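Open Day at Cordeiro

My sister and I took the early bus out to Cokeo, because the leaflet said the doors opened at ten and I could not bear the thought of missing anything. It was a Tuesday in July and already too warm for the cardigan I had on. She slept against the window with her mouth open. I read the leaflet again, both sides, and then the back of the bus timetable, and then the leaflet.

Cordeiro has been at the top of our hill for as long as I can remember. When we were small it made parts for looms, and our grandmother used to point at its chimney and say that was where the noise came from. There is no noise now. The chimney has gone too, and somebody has planted lavender along the wall where the lorries used to turn. I had walked past it 2,000 times and never once been asked in.

A woman at the gate gave us each a green sticker and told us we were group 5. I put mine on my cardigan, then took the cardigan off, then had to carry it folded so that the sticker showed. Group 5 was a father with twin boys, two students holding hands, a very tall man with a flask, and us.

"Is it going to be robots the whole time?" my sister asked.

"I hope so," I said.

First there was a corridor with old photographs of the looms, and I found the chimney in one of them and made everybody look. Then there was a room with biscuits. Then at last we went down some steps into the long hall, which was cool and dim with a big screen at the far end, and our guide clapped her hands and said that what we were about to meet was called Okex.

I had expected something with a face. I think we all had, the twins especially. Okex was a program, she explained, and for now it did all its learning inside a drawn world, where it could drop things as often as it liked without a single plate being broken. She said it had practised all night while the building was locked. I loved that. I thought of the empty hall and the lavender outside in the dark, and Okex in there at its lessons.

"And what we'll see," she said, "is what Okex sees. You'll be looking out from its wrist, more or less. So mind your heads."

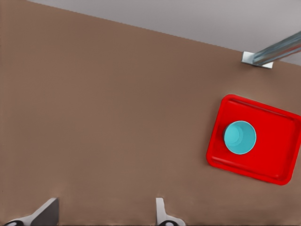
The twins stopped fidgeting at once, and the tall man put his flask down on the floor. I don't know what I can compare it to. When I was seven I had my eyes bandaged for a fortnight, and the morning they came off I was looking at my own two hands on a blanket, and they seemed to belong to somebody much bigger. It was a bit like that. Down at the bottom were the two pale fingers, held apart, and then such a lot of brown table, and away over on the right a red tray with a blue-green cup in it. I found I was holding my own finger and thumb apart, down by my hip where my sister couldn't see.

She could see. She was doing it too.

"What's it got to do?" said one of the twins.

"Ask it," said the guide, and she showed him the microphone on its little stand.

He went up on his toes and thought hard. You could tell he had a whole list ready, rockets and so on, and that he had looked at the screen and sensibly put the list away. "Please get the cup," he said.

I have been to fireworks that had less of a hush in them. My sister took hold of my sleeve. I said under my breath, come on, come on, as I do at the races, and the girl student laughed and then started saying it as well.

The guide told us in a low voice about the word they used. When Okex had hold of a thing and was sure of it, it would say "Taken". Just the one word, out of the speaker over the door. In the first months it used to say it far too early, she said, all day long, with its fingers shut on nothing - taken, taken, taken - like a child playing shops. The people upstairs grew so fond of it that they painted the word on the door of their tea room.

"Why don't you just tell it where the cup is?" the father asked.

"Because in your kitchen it won't be where I said," she told him, and he nodded slowly, and I think he was going through his kitchen.

I was going through mine. My mother's hands had been bad for 18 years by the end, and she used to stand in front of the draining board in the mornings and look at a cup for a good while before she tried it. I would come in and pick it up and hand it to her without even thinking, talking about something else. I had never considered how much there was in it. You have to know where your hand is, for a start. You have to know how far away far is. 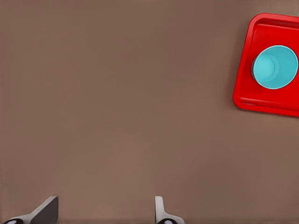

"It's like the lake," said my sister, quite loudly, and I knew which one she meant, the one where we learned to row, with the boathouse so small on the other side. We used to sit with the oars up and argue about the way across. She was right, too, it was very like it, all that plain brown lying open in the middle and the tray up in the far corner with its cup, as red as the boathouse roof. The fingers waited on the near shore. I could have looked at it until dinner time.

"Go left a bit!" called the other twin, who had not been given a turn.

"It's on the right," said his brother.

"I know. I'm testing it."

The guide laughed so much that she had to lean on the rail. Then she let the second boy come up to the microphone as well, and he was overcome, and could only breathe into it. We all heard him breathing over the door.

The tall man spoke for the first time then. He said he had worked in this hall for nearly 40 years, on the looms side, and that his bench had been just about where I was standing. He asked whether it minded being watched. The guide didn't smile at this or hurry him. She said she had often wondered, and that personally she always said good morning to it.

So he walked up to the little stand, bent himself down to it with one hand on his knee, and said good morning.

I looked at the screen and I looked at the speaker. I had my finger and thumb out again and didn't care who saw. My sister still had hold of my sleeve. From the top of the steps we could hear group 6 finishing the biscuits, and someone telling them it would only be a minute now, and the lavender was coming in through the high windows, and I wanted it to be a great deal longer than a minute.

"Taken," said the voice over the door.

Oh, the noise we made! The twins went off like kettles. The father picked one of them up, I think the wrong one, and the students were hugging, and my sister, who had slept through the whole of the bus, was clapping with her hands above her head.

We came home on the four o'clock. I made us tea when we got in, and before I poured it I stood my cup on the far side of the kitchen table and sat down, and reached for it very slowly.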